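Flalletine sets aside budget for five more desktop robot arms

Kiledville, April. Flalletine is very pleased to share that it will be buying 5 more small robot arms for its Trindetgate workshop, after a good long spring of sums, visits and many cups of tea. Each arm has been budgeted at £1,350, with a further £205 apiece for cables and spare servos.

White arm, dark board and green mug at Trindetgate:

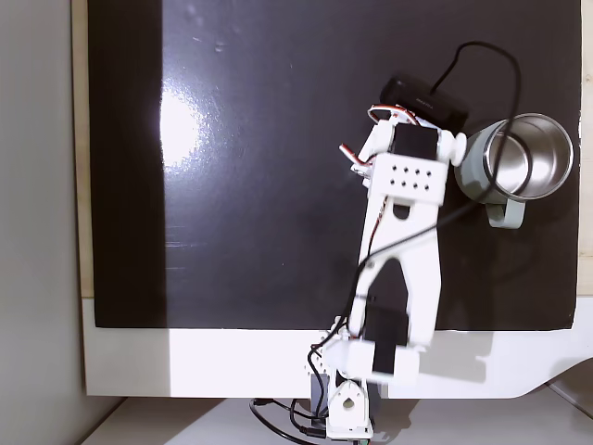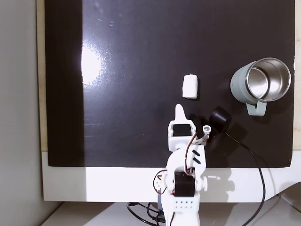
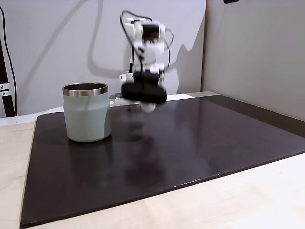

What happens next

Danai Stamatopoulos is looking after the orders and would dearly love to hear from suppliers, large or small.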